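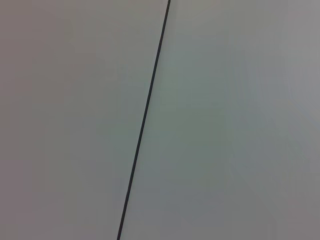 Notebook, November, magnet fishing kit

Bench, 9:40 am

Weighed and checked both magnets before the canal trip. The Dullix single-sided one has a chip in the plating near the eyebolt. Dabbed epoxy on it and left it on the shelf. The Flurkby double-sided one is fine, but the bolt had backed out half a turn again. Cleaned the threads, new threadlocker, marked bolt and body with a paint pen so we can see if it moves.

Rope

Cut 6 feet off the old rope where it was fuzzy from the bridge rail. That leaves 42 feet. Enough for the Watkins Lock wall, too short for the road bridge. Retied with a palomar and taped the tail. Whoever takes it out next, check the knot after the first hard snag.

Pull test

Steel plate on the floor, luggage scale on the rope, sideways pull only.

Flurkby on bare plate: slid at 31 lb
Same, with one layer of old carpet under it: 12 lb

Didn't do the Dullix, epoxy still soft. The carpet number is closer to what we get on rusty stuff with mud on it, so I'd go by that one.

Finds from last time

The hinge and the two big spikes are still in the washing soda tub. Black scale is coming off the hinge with a nylon brush. Spikes no change. The tin box lid is too thin for this, took it out and rinsed it.

To do

Order another Tilto carabiner — the gate on ours sticks.
Ask the canal office if the permit covers the basin or only the towpath side.
Dullix pull test when the epoxy is hard.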